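About Pelell

Pelell is an outpatient mental health practice. We treat adults and older teens for anxiety, depression, panic, obsessive-compulsive disorder and sleep problems. Most of our patients come to us through a family doctor, though you can also call on your own. You do not need a diagnosis to make a first appointment.

How we started

The practice was opened by Esperanza Echevarría, a psychiatrist, and Mairéad Ó Néill, a psychologist. They had worked on the same hospital unit and kept seeing the same problem. A patient would leave the unit with a prescription and a list of phone numbers, and the next visit with anyone would be two months off. Medicine got changed by one office while therapy went on in another, and the two offices rarely spoke.

They rented two rooms above a print shop on Nieto Street and began seeing patients together. We moved to the present building at Tistel Court when the upstairs rooms got too small. The waiting room chairs came with us and have been reupholstered once.

There are now 14 people on staff. Six are therapists, and the rest are prescribers, nurses and the office team. Dr. Echevarría and Dr. Ó Néill still carry full caseloads.

What we treat and how

A first appointment lasts 90 minutes. You will meet a prescriber for part of it and a therapist for the rest. They ask about your symptoms, your physical health, your sleep, what you drink, what medicines and supplements you take, and what has or has not helped before. If you have old records, bring them. If you have a bag of pill bottles, bring that too.

After the visit the two clinicians talk and write one plan. You get a copy. It says what we think is going on, what we suggest, what the other choices are, and when we will look at it again.

For therapy we mainly use cognitive behavioral therapy, exposure and response prevention, and behavioral activation. Sessions are weekly at first for most people and get further apart later. We run two groups, one for panic and one for insomnia. The insomnia group meets for six sessions and starts again each March and each fall.

For medicine we prescribe the usual classes of antidepressants and anti-anxiety drugs. We start low in people who have had trouble with side effects. We will tell you how long a drug normally takes to work, what you might feel in the first two weeks, and how it would be stopped if you wanted to stop. Some of our patients take no medicine at all. Some come to us mainly to get off a drug slowly, and we set up a written taper for that.

We do not provide emergency care, custody evaluations or detox. If you need one of these we will try to point you to a place that does it. If you are in danger now, call 911 or call or text 988.

The patient library

Dr. Ó Néill began writing one-page handouts in the first year, after a patient asked what serotonin was and got three different answers from three people in the office. The handouts have grown into a set we call Nesari. It covers the common drug classes, brain chemistry in plain terms, how exposure work is done, what withdrawal symptoms feel like, and how to talk to an employer about leave. Every page is read by a prescriber, a therapist and one former patient before it goes out. We revise the set when the drug labels change.

You can read Nesari online without being a patient here. Print copies are in the rack by the front desk. Other clinics may copy the pages as long as they leave our name and the revision date on them.

Visits, fees and insurance

We see patients in person and by video. First visits are in person when you can manage it, and follow-ups are up to you. Evening appointments go quickly, so ask early if you need one.
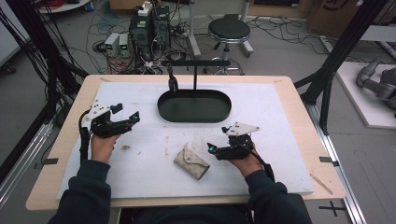
We take most of the large insurance plans. The office will check your coverage before the first visit and tell you what you are likely to owe. If you are paying on your own, we have a sliding scale, and you can ask for the form by phone or at the desk. We charge for missed visits only if you cancel with less than one day's notice, and we waive the first one.

Last year we held 2,544 appointments. The usual wait for a first visit is 9 business days. When it gets longer than that we post it on the home page so you can decide whether to look elsewhere.

Privacy

Your records stay with us. We do not send them to your family doctor, your school or your job unless you sign a release, apart from the few cases where the law requires it. Those cases are listed in the privacy notice you get with your intake papers. If you would like us to call a different number, or not leave voicemail, write that at the top of the form.

Training

We take one psychology intern and one nurse practitioner student each year. You will be asked before a trainee sits in, and you can say no without it changing your care.

Getting in touch

Call the office between 8 a.m. and 5 p.m. on business days, or use the contact form on this site. Please don't put medical details in the form. Refill requests go through the patient portal and are answered by the end of the next business day.

Parking is behind the building, and the ramp and elevator are at the rear door. The front door has four steps.

Page last updated September 2026.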